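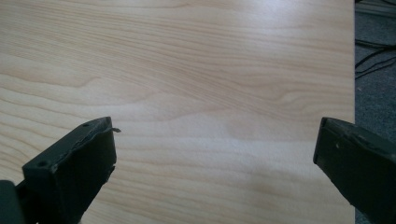

Open gripper over a wood-grain panel, as recorded by the hand-held tool's own camera.

Collection update: surfaces and empty-gripper starts

The tabletop set for the Derese policy now stands at over 2,000 usable demonstrations, all recorded with the hand-held grippers at the Bosport and Stestaldale sites. The target set in May was 1,000 per site. Stestaldale passed it first. Bosport lost time to a clock drift between the camera and the finger-width encoder and had to throw out 104 recordings in which the jaws closed on the encoder trace well before they closed on video. The drift has been fixed in the logging software, and both sites should be on the current build before recording anything else.

Most of the new material covers pale, smooth surfaces. The first trained version did well on dark mats and poorly on light wood grain. Under overhead light the far part of a panel washes out and the grain fades with it, and the policy tended to stop short of the object or drift sideways on approach. Long curved grain lines caused a second problem. In a few test runs the policy lined the jaws up with the grain when it should have lined them up with the part. Adding more objects did not help. Adding more starts over bare surface did, and the share of these in each batch has been raised.

A bare start is recorded as follows. Hold the tool above the surface with the jaws fully open and nothing between the tips. Start the recording, wait for the tone, then move toward the work area at normal speed. Do not hover over one spot to get a cleaner view. The model sees what the wrist camera sees, and a long pause at the start teaches it to pause. If the edge of the panel and the floor beyond it come into view, carry on. Floor covering, cables and table edges will all be there when the policy runs on the arm, and the earlier set had too few of them.

Finger condition was raised at the last review. Worn and scuffed fingers are acceptable for recording. Lining that has started to lift at the tip is acceptable as long as it does not catch on the part or hide the contact point. Note it in the session sheet under "tool state" so that the clips can be filtered later. Swapping fingers in the middle of a batch is not acceptable, as the change in outline shows up in every frame after it and the batch then has to be split by hand. If a finger must be changed, close the batch and open a new one.

Labeling stays with Floltier. Each clip gets a start mark, a contact mark, a release mark and a pass or fail. Clips with no contact at all should be marked "approach only" and kept. Please stop deleting them at the recording station – they are short on our side and the trainer can use them.

Exposure is still open. Stestaldale records with exposure locked and Bosport leaves it on automatic. Locked clips hold the finger edges better. Automatic clips keep more of the grain in bright areas but shift in brightness as the jaws come down. A small test with 5 surfaces, each recorded both ways, is on the schedule. Until the results are in, keep the setting your site has now and write it on the sheet.

The next batch moves to glossy white and patterned laminate, same objects, same start rules. Surface panels will be shipped to both sites with the object kits. Session sheets for the current batch are due before the kits go out.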